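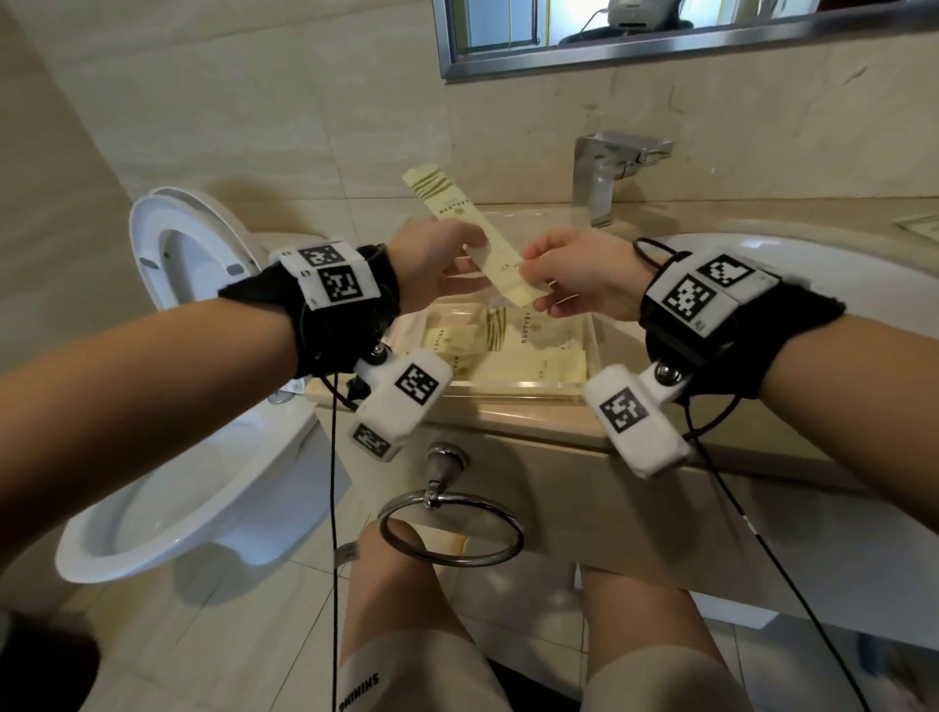 A guest bathroom at the Ormsby, with the amenity tray beside the basin.

Small Comforts at the Sink

The amenity tray is among the least expensive items in a hotel bathroom and among the first that guests touch. At the Ormsby, a residential hotel in Brarkcombe, it has lately received the attention once reserved for linens and lighting.

The hotel's packets are cream-colored, with wavy green stripes and a few lines of small print. They are kept in a clear rectangular tray on the beige vanity, near the faucet, where a guest washing up can reach them without opening a drawer. The narrow form was chosen by Tirus, the design office that refitted the bathrooms over 11 weeks. Wider boxes had been used before, and they left little space on the counter for a guest's own belongings.

Opening a packet remains a matter for two hands. One holds the upper part between thumb and fingers while the other takes the lower end. Guests had complained that the earlier packaging was difficult to tear after a shower, and the hotel tested 5 wrappings before placing its order with Motley, a regional supplier. The first delivery came to 800 packets.

Appearance was considered along with use. A single stripe pattern is repeated across the packets, so that a full tray reads as one set even when its contents differ. The muted green sits comfortably with the beige counter, the white washbasin and the chrome of the single-lever faucet. The print is modest in size, and the hotel has received requests for larger lettering – a change now under review for the next order.

Housekeeping practice has also been revised. Trays are lifted out and wiped each day, and unopened packets remain in place between stays. According to the hotel's own records, 3141 packets were used in the year before the refit, many of them opened for a single item and then discarded with the rest of their contents. Each packet now holds one item only.

The Ormsby will extend the arrangement to its ground-floor washrooms, where the counters are shallower and a shorter tray will be required.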